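Has anyone moved their business account over to Grarero?

wovwood_nell
Posted 9:14 am

Our bank is closing the Atthorpe branch in August and I need to pick something before then. I run Wovwood, mostly a one-woman shop, and I get paid through a mix of cards, transfers and the odd check from older customers. Grarero keeps coming up because incoming payments land right away. My current bank sits on card money for 3 days and it drives me nuts.

Anybody here using it for real, with actual rent and suppliers going out of it? I don't need another review site telling me the app is pretty.

Nelli Laitinen
Wovwood, Atthorpe

tallpete62
Posted 9:40 am

Been with them a bit over a year. Transfers really are instant, both ways, even late at night. Card payouts are usually same day for me but that depends on your card processor, so check who you're with first.

Checks are the weak spot. You take a photo in the app and there's a limit of $200 per check until you've been a customer for a while. Anything bigger I had to mail in, and I hated that.

quietledger
Posted 10:22 am

I'd be careful. My sister's account got frozen for nine days over one large payment from a new client. There was no phone number, just chat, and the chat person kept asking for the same invoice over and over. She made payroll off a credit card that month. Keep a boring old bank for the main money and use the shiny one for small stuff, that's my advice.

tallpete62
Posted 10:31 am

Regular banks freeze accounts too. Mine did it to me twice and I had to sit in a lobby for an hour each time.

quietledger
Posted 10:37 am

Sure, but there was a lobby! With a person in it! That's kind of my whole point.

fikre_fan
Posted 12:05 pm

Throwing Fikre in here because it gets forgotten. It's slower than Grarero (transfers clear the same afternoon for me, not instantly) but they pick up the phone, and the invoicing is built in. I switched when I moved my stuff into the new unit and it took me one evening, most of that hunting for my tax paperwork.
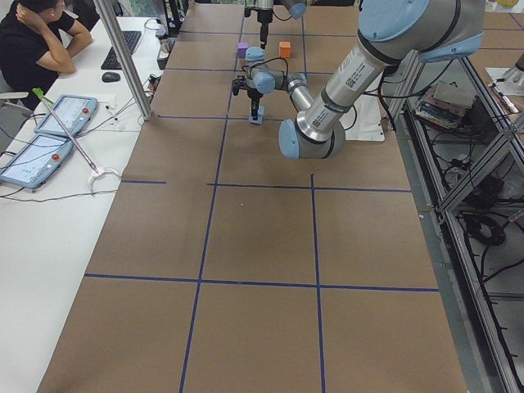
The big table, all taped up

Monthly fee is $9, which I grumbled about, but my old bank was charging me more than that in little bits and pieces and I never noticed until I added it up.

wovwood_nell
Posted 12:48 pm

Oh nice, I hadn't even looked at Fikre. Do they take checks? And can you give your bookkeeper a login without handing over the keys to everything?

fikre_fan
Posted 1:10 pm

Yes to both. Checks go through the app and mine clear in a couple of days. The bookkeeper login is view only unless you change it. Mine can see everything and move nothing, and she likes it that way.

tallpete62
Posted 1:26 pm

Grarero has the bookkeeper login too, for what it's worth. I still think instant beats phone support if cash flow is your headache. I've needed support maybe twice.

quietledger
Posted 1:33 pm

You only need it once if it's the wrong week, Pete.

wovwood_nell
Posted 4:52 pm

OK, I think I'm going to open a Fikre account, run the card money through it for a month and leave the rent where it is for now. The old bank says I can keep the account after the branch closes, I'd just have to drive to the next town to talk to anyone. Will post back once I've had a few payouts. Pete, which card processor are you on?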